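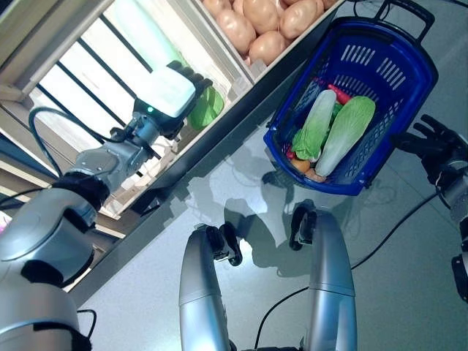 Palumbo Floors sands, stains and refinishes hardwood floors. Old ones mostly. Homes, a few small shops, one dance studio. We're based in Edby and work out to Irow and the lake towns past it. Oak, maple, pine, whatever is under your carpet. Most calls lately are from people with dark floors who want light ones – the pale wood look, like the shelf in the photo with the thin black rail along the front. We can usually get close. Red oak fights you a little, it wants to go pink, so we do test patches first and you look at them in the morning and again at night before anybody orders finish.

Who we are

Guido Pagano started the business with one rented drum sander and his uncle's van. Still does every estimate himself. Noemi Bellini runs the crew and does the stain matching, she has the eye for it. Primo Dal Bello is stairs and repairs – if you have a board that's been chewed, burned or soaked you'll be seeing Primo. Yanti Gunawan answers the phone and makes the schedule, so be nice to her.

How it goes

Call or write. Guido comes out, measures, checks how much wood is left above the tongue. Sometimes the answer is not enough, and then we'll say so and talk about a screen and recoat, or new boards. Written price within 2 days. A recoat on one normal bedroom starts at $385. Full sand and finish on a downstairs runs some $2000, more if there's stairs or a lot of old glue. Minimum job for a full sand is $1000.

Furniture has to be out before we get there. We don't move pianos. Fish tanks neither.

We use water based finish unless you ask for oil. Oil smells longer and goes amber but some people love it in an old house and so does Guido. Walk on it in socks the next day, rugs wait two weeks. Please really wait on the rugs.

What we dont do

Tile, laminate, decks. For tile we send people to Kumari up the road, they've always treated our customers right.

Office is open from Monday, 7:30 in the morning, but leave a mesage any time. December fills up early, everbody wants it done before family comes.

Print this page
E-mail this page

Comments

Rasha Issa
Had Primo fix the landing where the radiator leaked. Can't find the spot now. Do you do thresholds too?

Yanti (Palumbo)
Yes we do! Call me and I'll put you down.

denny_w
how long does the oil smell last, have a baby coming

Yanti (Palumbo)
Go with the water based for that one. And congrats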